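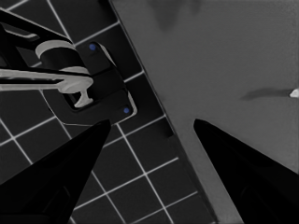 How often do the gripper fingers on a lever-turning cell need to be checked for alignment?

Every 300 cycles in our setup, and after any change to the finger mounts or the wrist camera bracket. The interval comes from the drift measurements in Section 3.

Reading time: 4 min

1. Purpose

This report covers the setup and upkeep of the Gondameck cell, a single-arm station used in the Plemley lab for fixture-handling tasks. The cell exists in two forms: the bench unit and its simulated copy, which runs under the Gazi scene files. The work was done by Hòa Doãn (mechanical) and Thilini Miah (simulation and logging). The kitchen-fixture task was chosen because turning a lever requires a correct approach angle and a known finger gap.

2. Setup

The bench unit uses a two-finger parallel gripper with tapered tips. The wrist camera looks along the fingers so that both tips stay in view when the gripper is open. The simulated camera was given the same mounting offset. Finger color in simulation was left at the default black, which gives low contrast against dark tile. A light gray counter was tried as well and made the tips easier to find in the segmentation step.

The open gap is set in the Clondgate controller. The value is stored as encoder counts, with 0 at full close and 2,330 at full open. The simulated gripper reads the same number from a text file. Early in the project the two values did not match, and the simulated fingers met off center. The fault was a sign error in the right finger joint and was fixed in February.

3. Drift

The bench gripper was opened and closed 2,000 times with no load. Gap and tip height were recorded at fixed intervals. Tip height stayed within tolerance up to cycle 300. Past that point the left tip sat lower than the right. The cause was traced to the set screw in the left finger mount. Thread locker slowed the drift but did not stop it.

4. Maintenance procedure

Power down the arm and wait for the controller light to go out.
Remove the 4 mount screws and clean the finger seats with a dry cloth.
Refit the fingers, close them on the gauge block, and tighten the screws in a cross pattern.
Run the homing routine. Update the gap file if the full-open count has changed.
Reload the simulated scene and compare tip positions in the wrist view.

5. Open items

The wrist bracket has not been tested for drift. The shadow settings in simulation are softer than the bench lighting, and this has not been corrected. Spare set screws are on order.

Report version: 2025-12-18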